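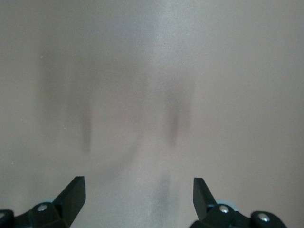
Que lo difícil no es cerrar la pinza, es saber cuándo parar de bajar, insistía Jessie MacKinnon, y que de eso nadie le había preguntado en toda la mañana. Tenía razón. La gente preguntaba por la velocidad. Por el precio. Un señor con paraguas quiso saber si aquello servía para podar.

Jornada de puertas abiertas en Plosden, 08/05/2018, martes, lluvia fina. Dos naves y un patio con charcos. Llego tarde, me dan una pegatina con el nombre mal escrito y me meten en el segundo grupo. Somos 18, la mitad de un instituto de formación profesional, el resto proveedores, algún jubilado y dos personas de un periódico local que se marchan antes del café.

Primera nave: ruido. Cajas que van y vienen, paletizado, lo de siempre. El guía habla de 1,000 ciclos por turno y lo repite tres veces, por si acaso. Se ve bien desde la pasarela pero no se oye nada. Pasamos rápido.

Segunda nave, lo interesante. Vurkum, la empresa que ha montado la demostración, lleva aquí desde junio del año pasado con una sola idea: que el brazo mire desde la muñeca. La cámara va abajo, junto a la pinza, y lo que ve sale en una pantalla grande para el público. Al principio decepciona. Uno espera una película y se encuentra dos dedos negros apuntando hacia arriba, unos tornillos que brillan, una superficie clara y borrosa que lo ocupa casi todo. Sombras. Unas manchas oscuras, alargadas, una a cada lado. Una chica del instituto dice que parece una ecografía y se ríe medio grupo.

Pero luego te acostumbras. MacKinnon señala la pantalla con un bolígrafo y explica que tan cerca el enfoque se pierde, que lo saben, que cambiar la óptica les quitaría campo en otras posiciones. Se pelean con eso todas las semanas. De lejos la cámara ve muy bien y no le hace falta, de cerca le hace falta y ve mal. Toman nota los estudiantes. Yo también, en el dorso de la pegatina.

¿Y entonces cómo sabe dónde está? Pregunta el del paraguas, que ya se ha olvidado de podar. Respuesta larga. Resumo: por lo que vio antes de acercarse, por la posición de las articulaciones y por el contraste entre los dedos y el fondo, que sobre una superficie clara ayuda bastante. Sobre una oscura, menos. Con reflejos, mal. Lo dicen sin problema, cosa que se agradece – en las ferias esto no te lo cuenta ni el becario.

Guardan las pasadas de prueba, todas, también las malas. La serie que enseñan tiene 266. Se pueden ver una detrás de otra en un ordenador al lado de la puerta y allí se queda pegado un chaval con capucha, dándole a la flecha, hasta que su profesor viene a buscarlo. Le pregunto qué mira. Los tornillos, dice. Que si se mueven es que la cámara se ha aflojado. Se lo cuento luego a MacKinnon y se ríe, pero también apunta algo.

Café en el patio, bajo un toldo. Magdalenas. Se habla de Baxter, el integrador que hizo la primera nave, y no siempre bien; hay quien lleva 9 semanas esperando un presupuesto. Se habla también de Ustetti, el siguiente proyecto, que por lo visto será más pequeño y con dos brazos en la misma mesa. Fechas no dan. Pregunto dos veces y dos veces me ofrecen otra magdalena.

Vuelvo sola a la segunda nave antes de irme, me he dejado la chaqueta. No hay público ya y el ambiente es otro, mas tranquilo. Dos técnicos discuten en voz baja si bajar la luz del techo, que según uno come detalle justo en el centro y según el otro da igual. Nadie explica nada. Uno se sube a la escalera, gira un panel, se baja, mira la pantalla, vuelve a subir. Así un rato. Esta parte no estaba en el programa y es la que habría que enseñar.

Datos prácticos, para quien se anime. La visita es gratuita y hay que apuntarse antes en la recepción de Plosden, por teléfono o en persona. Calzado cerrado obligatorio. Se permiten fotos en la segunda nave pero no en la primera. El autobus para en la rotonda y luego toca andar, sin acera en el último tramo. El grupo de la tarde va con menos gente y, me dicen, con el guía que sí se oye.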